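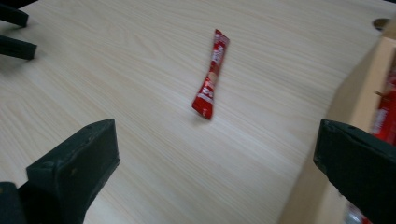
Photo: Sarla Malhotra

Sorting a Family's Papers at the Kitchen Table

June 9, 2022

When my aunt's house in Dindcombe was cleared, the family papers came to me in two suitcases and a bread bin. There were letters, school reports, funeral cards, a baptism certificate and a great many envelopes with nothing in them. These are the methods I used to get them into order. Most need only things you already have at home.

Setting up

Clear the whole table and wipe it with a barely damp cloth. Let it dry fully before any paper goes down. Keep drinks and food in another room. Wash your hands with plain soap, dry them well and skip the hand cream. Cotton gloves make it hard to feel a thin page, and I tore a corner the one time I tried them.

Use a soft pencil for all notes. Put pens away so you don't pick one up without thinking.

First pass

Don't read anything yet. Make one pile per household and leave each bundle in the order you found it. A string of letters tied together was probably tied by somebody who knew why. Write the location on a slip of paper ("brown suitcase, lid pocket") and lay it on top.

Keep envelopes with their letters. The postmark may be the only date you get. One of ours, addressed to a Mrs. Malhotra in Kiltcombe, settled which year the family moved.

Clips, tape and rubber bands

Rusty paper clips should be eased off, not pulled. Lay the sheet flat, hold the long side of the clip down with a fingertip and lift the short side with a thin piece of plastic. Old rubber bands that have stuck to the paper can be left alone until you can ask at an archive. The same goes for tape.

Folded and curled sheets

Open folds slowly and lay the sheet between two pieces of clean white blotting paper, with a heavy book on top. Leave it for 5 days. Never use an iron. If the paper cracks as you open it, stop and store it folded.

Musty smell

Stand the papers loosely in an open box inside a larger lidded tub, with a dish of baking soda on the floor of the tub. Change the soda weekly. Ours went in during November and took most of the winter. Anything with fuzzy mold should be bagged and kept away from the rest.

Writing names on photographs

Write on the back, near the edge, with the print face down on glass or a smooth board. Press lightly. Put the full name, including maiden name, and add a question mark if you are guessing. "Grandma" is no help to whoever gets the box next.

Numbering and storing

I gave every item a number and kept the list in a school notebook, one line each: number, date, who wrote it, who it was to. We finished with 121 items, 56 of them letters. Acid-free folders are worth paying for. Label them before you fill them.

Keep the boxes in a closet on an inside wall. Attics get too hot and basements too damp. Make a copy of the notebook and send it to a relative in another town. My cousin in Tiren has ours.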